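Checkliste Tag der offenen Tür, Station Tischwischen
Halle Plostirar, Rundgang vor Einlass, ausgefüllt von Huệ Vương

1. Not-Halt gedrückt und wieder entriegelt: o. k.
Zweimal probiert, einmal ich, einmal Bongani. Der Knopf sitzt jetzt endlich auf der Besucherseite, das hatte ich mir schon letztes Mal gewünscht!

2. Absperrung, Abstand 80 cm: o. k. nach Korrektur
Die Kinder lehnen sich sowieso drüber, also haben wir das Band noch etwas strammer gezogen.

3. Wischaufsatz sitzt fest: o. k.
Graues Flauschpad, schwarze Clips, alles von Hand nachgedrückt (ich mag diese Zotteln ja, auch wenn sie jeden Krümel sammeln).
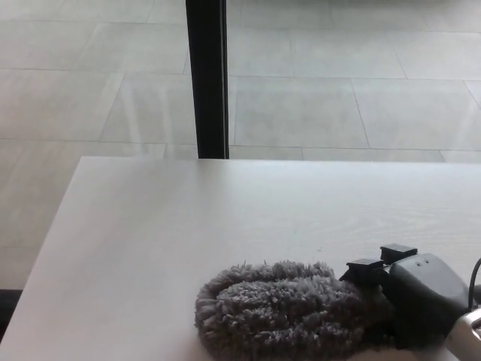 Darf ein Besucher den Aufsatz selbst wechseln?
Nur bei abgeschaltetem Antrieb und wenn jemand vom Team danebensteht.

4. Kabel am Arm: beobachten
Bitte nach jeder Vorführung kurz draufschauen, Wian weiß Bescheid.

5. Boden: offen
Bei verschüttetem Wasser wird es auf den Fliesen glatt. Lappen und Warnschild fehlen noch, Nikau bringt beides bis 9:30 Uhr.

6. Gruppengröße höchstens 12: o. k.
Die Schulklasse aus Trirnell teilen wir, das ist mit der Lehrerin so besprochen.

7. Prüfaufkleber Steuerschrank Nr. 394: o. k.
Gültig bis August, danach bitte bei Shaimaa melden.

Freigabe erteile ich, sobald Punkt 5 erledigt ist.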